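Does a goal count if the keeper carried a back-pass over his own line?

Posted in Rules and Refereeing
Peninah Rashidi
6 June 2024

My son plays under-14s for Jekemard and I help out as assistant manager, mostly cones and team sheets. We had a home game against Eteleo that finished 2-2 and there has been an argument in the parents' group ever since about their second goal.

Our center back passed the ball back to our keeper with his foot. It was a deliberate pass, no question. The keeper was standing close to his line, picked the ball up with his hands, stepped backward and carried it over the line. The referee gave the goal to Eteleo. Our coach says it should have been an indirect free kick to them, because the keeper handled a back-pass, and the goal should have been wiped out. One of the dads, who used to referee, says the goal stands. Another says it should have been a penalty and a card.

I have read the law on goalkeepers twice and can't see where it covers this. The match is done and we aren't protesting the result. I would just like to be able to tell the boys what the rule is, and our keeper in particular, who has taken it hard.

Also, does it make a difference if the ball had gone straight in from the pass without him touching it? Somebody said that would be a corner, which sounds wrong to me.

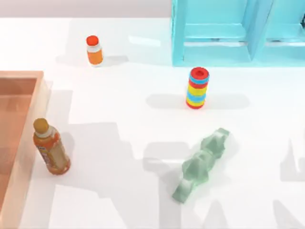
Faraji Muriithi
Member, Rules and Refereeing

The referee was right. Look at the law on advantage as well as the one on goalkeepers.

Handling a deliberate kick from a teammate is an offense and the restart is an indirect free kick to the other side. But the referee can let play go on when the team that was offended against would benefit from it. Eteleo were the team offended against. A moment later the ball was wholly over the line between the posts, so they had a goal, and a goal is worth a lot more than an indirect free kick. If he had blown the whistle the instant the keeper picked it up, play would have been dead and there would have been no goal. He waited, and that was good refereeing.

It can't be a penalty. A keeper inside his own penalty area is not punished for handball in the normal sense. If he touches the ball when he isn't allowed to, it is an indirect free kick and usually no card. There are exceptions, such as playing the ball a second time after a restart to stop a promising attack, but that isn't what you describe.

On your last point, a pass in open play that rolls into your own net is an own goal. The corner idea comes from free kicks. If your team takes a free kick from outside its own area and it goes directly into your own goal with no one else touching it, the other team gets a corner. The same goes for a throw-in. I would guess somebody mixed those up.

For what it's worth, when the indirect free kick is given for something inside the goal area, it is taken from the goal area line that runs parallel to the goal line, at the point nearest to where it happened. Your keeper was near his line, so that is where it would have been.

Chepkoech Okoth
New member

I thought it was a retake?? We had something like this at Hafstein in January and the ref made them do the goal kick again. Might have been because the ball wasn't still when it was kicked, I was at the far end. Either way the keeper should just boot it in that situation, that is what I tell mine.

Jeptoo Lema
Member

Agree with Faraji. I would add one thing about the whistle. Ask your coach whether it went before or after the ball crossed the line. That is the whole question. If it went before, the goal can't be given, even if it was only a second before and everybody could see where the ball was going. If it went after, goal.

At under-14s a lot of keepers panic with a back-pass because they know they can't use their hands and then use them anyway. We spend ten minutes on it at Amwood – a defender rolls it back under pressure and the keeper has to play it first time, left foot or right, out toward the touchline. We also tell the defenders to pass wide of the goal, so that a missed kick goes out for a corner. Your center back has a share in this one, and it might help your keeper to hear that.

Peninah Rashidi
Original poster

Thank you. The whistle came after, both coaches agree on that, so it's a goal. I have passed on the part about playing it wide of the posts.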